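Wrist View or Head View? Testing Two Cameras for Laundry Pickup

Our group was asked to check the Panach team's claim that a wrist camera alone is enough for picking up clothes. We had doubts going in, and we still have most of them. We ran 200 pickup attempts with the Cellby controller, 100 for each camera, in an apartment living room.

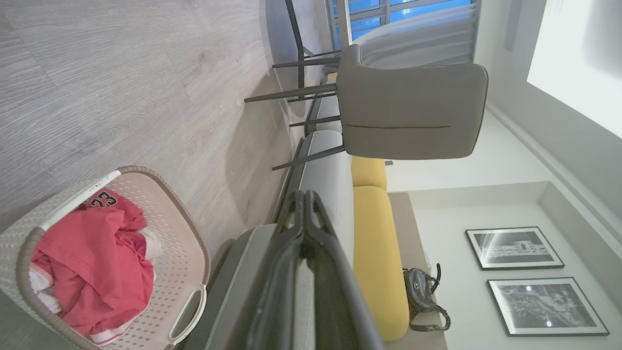
Figure 1. Wrist camera view, with the laundry basket at lower left.

The wrist camera gave 73 good pickups and the head camera gave 60. That sounds like a win, but we don't trust it much. We started every wrist trial with the arm already near the basket, which makes the job easier. The wrist view also takes in a lot of sofa and wall -- none of it helps find a sleeve.

From the head camera, the basket sits between both grippers and the red garment is easy to pick out. Depth was the weak point. The fingers often closed too high. 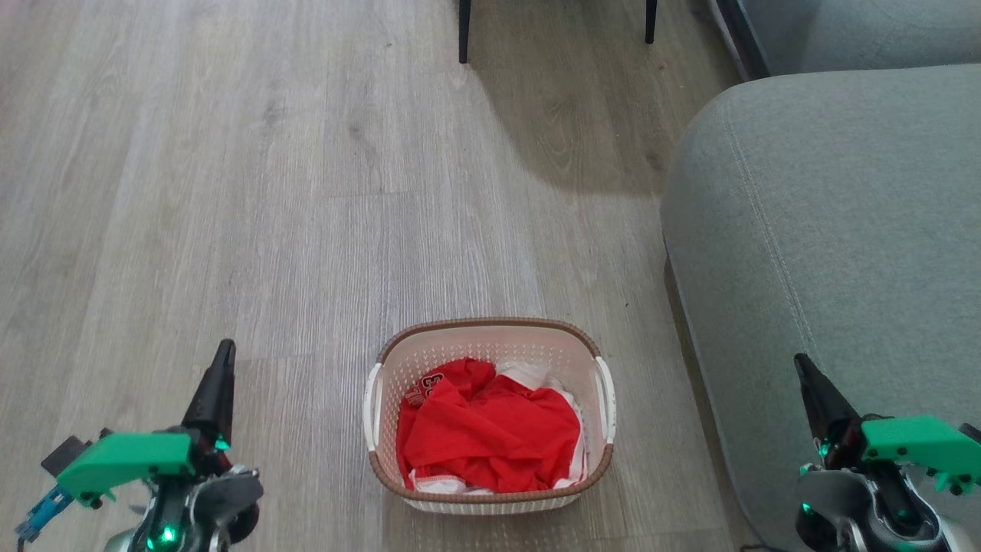
Would using both cameras together fix the depth problem?
Maybe, but we ran out of lab time in October before we could try it, so our data can't say.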